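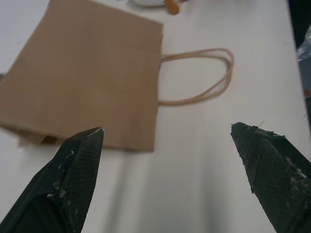

Paper bag with rope handle, flat on the bench, gripper open.

Bench tips: recording paper bag demos

Paper bags look easy and give more bad takes than anything else on our list. These notes come from the Orkness set, 218 takes kept so far. Malou Kvaran and Reshma Mkhize did most of the driving.

Lay the bag on its broad side, handle flat on the table. Turn it a little between takes. If every bag starts square to the bench, the model learns one angle and misses the rest.

Leave the creases in. A bag straight off the pile behaves differently from one that has been opened and folded 11 times, and you want both kinds in the set.

Go for the handle from the side, with the fingers well apart, and close slowly. Twisted paper cord rolls away if you pinch it near the top of the loop — aim closer to where it meets the bag.

Stop after 3 missed grabs and reset. Keep the misses in their own folder, labelled "miss". Meinir uses them later for the recovery set.

Check the finger covers at the start of each session. Mesh that has gone fuzzy along the edges can snag on paper. Trim stray fibres with nail scissors and change the cover once the tip tears through. Write the change in the log, as grip will be different afterwards.

Wipe the wrist camera lens with a dry cloth. Paper dust builds up faster than you would expect.

Keep the lights and the table colour the same within a session, then change one of them for the next.

Name files by bag, then handle type, then take number. Nesrin had to rename 886 files in December and would like not to do it again.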